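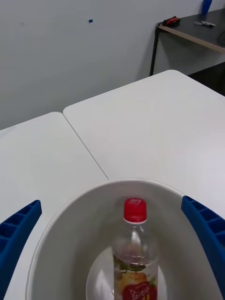 22/06/2026. Infusion tests, mint + lemon, second go. Last batch went cloudy and bitter and I'm blaming the pith, so Despina peeled half the lemons this time and left the other half alone so we can taste them side by side. Everything is going in clear bottles for now, easier to check on the leaves without opening anything. The red-capped one in the white oval bowl has green leaves and yellow fruit in it, and I want every test bottle kept in a bowl like that, on its side, until we trust the caps. The Mutdale caps leaked on us last time and I spent half the afternoon wiping under the fridge shelf.

**Amounts**
- water 600 ml, filtered, from the jug and not the tap
- mint 10 g, leaves only, stems out
- lemon 40 g, sliced thin, seeds out
- no sugar yet

Slices have to go in rolled or they tear at the neck. Tullio uses the handle of a long spoon to push them down, works OK. Bruise the mint a little in your hand first, don't chop it. Chopped mint goes brown and then sticks to the glas or plastic or whatever and you never get it out.

Tasted so far:

Unpeeled, 19 hours in the fridge – strong lemon up front, bitter after. Bitterness hangs around. Despina says drinkable, I say no.

Peeled, same time – much softer, mint comes through properly. Bit flat at the end. Maybe a pinch of salt? Tullio wants ginger but that's a different test, one thing at a time please.

Ultley mint vs the stuff from the window box: couldn't tell them apart blind. Use the window box until it's bald, then buy.

Cleaning: the necks are a pain. Long brush is missing again, check the Plondside drawer. Warm water and rice, shake hard, rinse twice. Don't leave the caps soaking with the bottles, the liners pick up a smell and the next batch tastes like last weeks.

Labels – old drink labels are confusing people. Either peel them or put masking tape over with batch + start time. Tape on the shoulder, NOT the cap, caps get swapped. I swapped two myself this morning so batch notes for the first pair are useless, have crossed them out on the sheet.

To do
- [ ] repeat peeled batch, shorter, pull it before going home
- [ ] one with salt
- [ ] lime instead of lemon if the Hosseinzadeh order comes
- [ ] wipe down both tables after slicing, juice gets in the seam between them and goes sticky
- [ ] Tullio to find that brush

Keep the unpeeled one untill tomorrow, want one more taste before it goes down the sink.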